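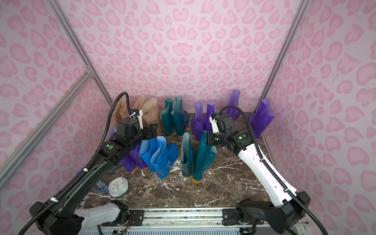
**1/** Rain boot storage for a shared entry, dry version. Rubber keeps whatever shape it's left in, so the first rule is upright, soles flat, nothing stacked on top.

**2/** Sort by pair, then by color. Teal with teal, purple with purple. Mixed rows look fine until someone leaves with one size 2 and one size 4.

**3/** Soft shafts fold at the top third. Roll a sheet of kraft paper to the height of the shaft, insert, leave overnight. Newsprint works but the ink transfers to light mesh linings. Mabli Ifans uses cut pool noodle. Also acceptable.

**4/** Pale boots go at one end of the row. They pick up marks from darker rubber.

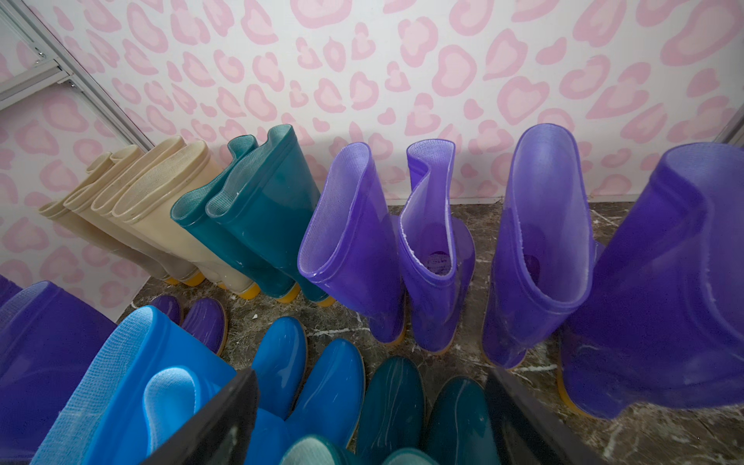
*Back row: cream, teal, purple. Note the folded rims on the teal pair.*

**5/** Floor: hard surface, swept before the boots go back. Grit under a sole scratches stone. Marble-look flooring shows white specks, so you'll know when you skipped it.

**6/** Cleaning: lukewarm water, mild soap, soft cloth. No solvent. Scuffs on blue rubber mostly come off with a damp melamine sponge and light pressure. Test inside the shaft first.

**7/** Keep them out of direct sun. The Varnanville porch set sat behind glass one July and the rims never went round again.

**8/** Rhydian Parri asked about boot trees. Fine for tall pairs. For kids' sizes, paper is cheaper.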